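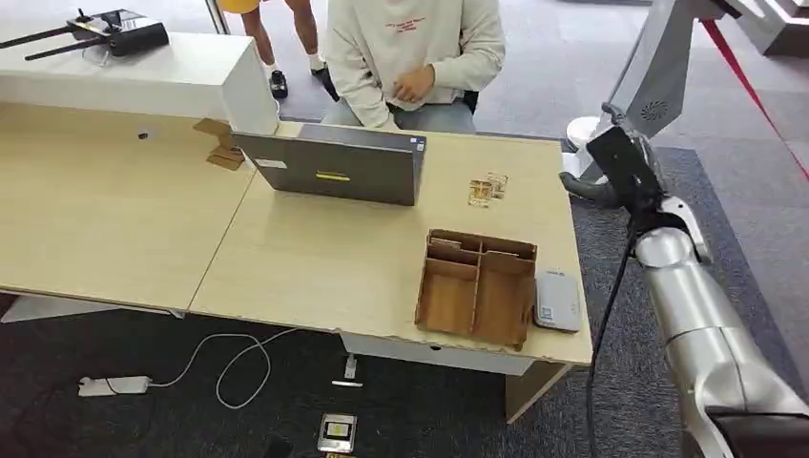

Fiorella Melis wrote:

> I have read the draft calendar for the Plilgate precinct and I am concerned by the proposal to move the public comment period to the end of the meeting. Under the current order, a resident who works an early shift can speak on a zoning item and be home at a reasonable hour. Under the draft, that same resident would wait through the department reports and both hearings before being called.
>
> I would also ask whether the council intends to keep the three-minute limit. The draft does not mention it.
>
> Lastly, item 11 refers to "the revised map," but the packet I downloaded has only the old one.
>
> Fiorella Melis

Dear Ms. Melis and members of the list,

Thank you for these comments, which have been entered in the record for the October work session. I will respond to them in the order in which they were raised.

The placement of public comment has not been decided. The draft calendar shows it at the end of the meeting at the request of two council members, who noted that hearings have started late on several occasions this year and that applicants and their representatives were kept waiting. Other members have stated that they prefer the present order. A third arrangement, under which comment on agenda items would be heard first and general comment last, will be presented at the work session. Residents who support or oppose any of these may write to the clerk's office before the packet is published.

The three-minute limit is set by section 5 of the council's rules of procedure and is not affected by the calendar. A change to that section would require a separate resolution and two readings. No such resolution has been filed. The presiding officer may continue to grant additional time to a speaker who uses an interpreter.

You are correct about item 11. The packet posted on the city website contained the earlier version of the Plilgate precinct map. The revised map moves the boundary from Drarateo Road to the creek and places 13 parcels on the north side in the Vekham ward. The corrected packet has been posted under the same link, and paper copies are available at the front counter. Anyone who downloaded the packet before receiving this message should replace it.

Residents of the 13 affected parcels will receive a letter from this office. Their polling place does not change for the November election. The new boundary, if adopted, would first apply to the spring primary.

I would also like to remind members of the list of the following:

Requests to speak at the work session may be made by email or in person until noon on the day of the meeting. Please give the item number and the name under which you wish to be called.

Written comments are distributed to all council members and become public records. Please do not include telephone numbers or medical information that you would not wish to see released.

The minutes of the September meeting remain in draft form. A correction to the roll call vote on the Bùi Street paving contract has been received and will be taken up before approval.

Questions on the map should be directed to the planning department. Questions on the calendar or on speaking procedures may be sent to me at the address on file with this list.

Respectfully,

Hạnh Ninh
Office of the City Clerk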